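About Sturkance

Sturkance teaches robots to put things away. It is a modest ambition and it has taken up most of our waking lives.

We started in two rooms over the old Zeman piano showroom, a brick building from 1960 with good light and a freight elevator that stops where it likes. Bronisława Malinowski had spent years writing motion code for packing lines, where every item is the same item. Bożena Mazurek had spent the same years repairing what happened when one of them wasn't. They agreed that a robot headed for someone's home should learn from people who have homes, and that typing out the rules for a kitchen drawer was no way for adults to live.

So we show it. Our demonstrators pick up a hand-held gripper, with two fingers and much the same reach as the one on the robot, and do the job themselves. Pick up, carry, set down, repeat. The gripper records how the hand moved and what was in front of it, and the robot learns from that. For jobs where the robot has to be in the room, we drive it by remote control from a desk, which is slower and involves more swearing.

A new demonstrator does 15 practice runs before we keep anything. By the end of a good month the group has recorded almost 3000 runs, and our opinions on the correct way to grasp a plush toy have hardened into factions. 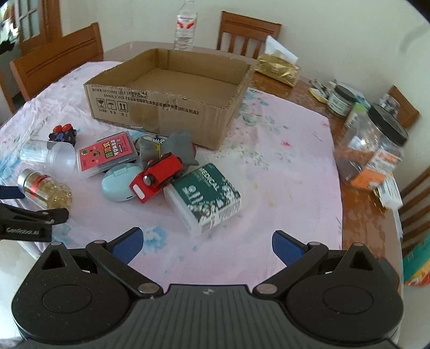

Table clearing, blue finger pads fitted. The box is the easy part.

We are fussy about clutter. Tidy tables make for robots that are only good at tidy tables, so we set ours the way tables get by themselves: toys next to vitamins, packets next to pens, a tablecloth that doesn't reach all the way across. The prop shelves hold 800 objects, all bought at ordinary stores, and Bożena can tell you which ones roll.

Our first product, Furneo, is the training set for household pickup and packing. Fondon, the remote-control desk, came out of beta in June and is now used by people other than us, who have been very frank about the foot pedal. We are working on the foot pedal.

We hire demonstrators all year. You don't need a technical background. You do need steady hands, some patience and a tolerance for putting the same toy car in a box until lunch — which is at 12:30, and which we take seriously. Visitors are welcome in the afternoon. Please use the stairs.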